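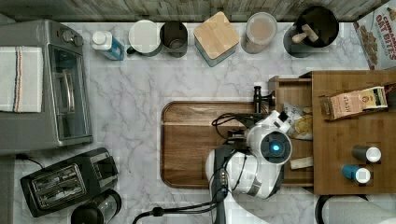
Fovbridge opened its data floor to visitors for an afternoon in October, and I went mostly to see whether the thing matched the brochure. The brochure says the robots "learn like we do". I have two kids and neither of them needed 500 goes at a drawer.

Bjarke Vigfúsdóttir ran our group of 21 through the building, past the front desk and a long corridor of posters, and into the kitchen bays. Each bay has a counter, a white arm and a person steering it. The person does a chore, the arm copies, the whole thing is recorded, and then somebody resets the props and it starts again. Ours was the drawer bay, with a wooden box, a bag of crackers in the open drawer and a box of Stash tea on the lid.

I asked how many recordings they throw out. Bjarke said the operators flag their own bad ones, which struck me as a generous way to mark homework. She was straight about the rest - a good operator gets through 70 keepers in a shift, and a slow one gets a lot fewer.

The clutter is deliberate. Toaster, canisters, a crock of utensils, cereal in the corner. They shuffle it between batches so the system doesn't memorize one counter. Fair enough, but all 4 bays had the same marble-look top, and my kitchen at home doesn't look like that, nor does anyone's in Burley that I've visited.

Someone from Lumanlan asked when it would work without the person. "Depends on the task," we were told, and then it was time for coffee.

I'd go again, if they let us see a trained one try a drawer it hasn't met. Parking is on the Urent side of the building and fills up by 1 p.m.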